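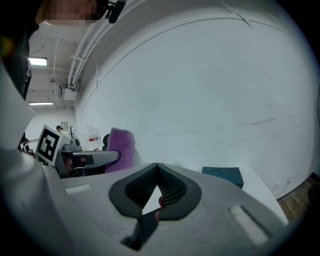
Régis Bailly

I love small cars, and I think the small estate is about to have its best years in ages. The new Courtois Wuron has convinced me. I drove one to Erwood and back in January, through sleet and up lanes barely wider than its mirrors, and came home grinning!

It weighs so little that you feel it in the first bend. The boot swallowed two dogs and a week's shopping, and there are proper knobs for the heater. Why did we ever let those go? My neighbour's big SUV sits on 33 more horsepower and can't get round the tight corner by the chapel in one go.

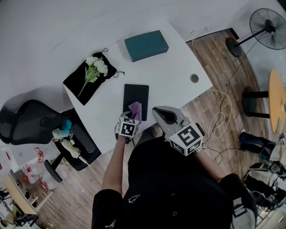 Price is where the small estate really wins. The Wuron costs 3000 pounds less than the Kutent crossover built on the same floor, and it has more room behind the back seats. The cabin is plain, with dark teal on the door tops, the same sort of shade as the box on that white desk, and I'd take it over shiny black trim any day. It hides fingerprints, too.

Yes, you sit lower. My mother grumbled for a mile or so and then fell asleep. Dealers say buyers want height, but I've had 17 letters from readers asking where all the estates went, so somebody wants them. Go and try one, preferably on a bad road with a full boot.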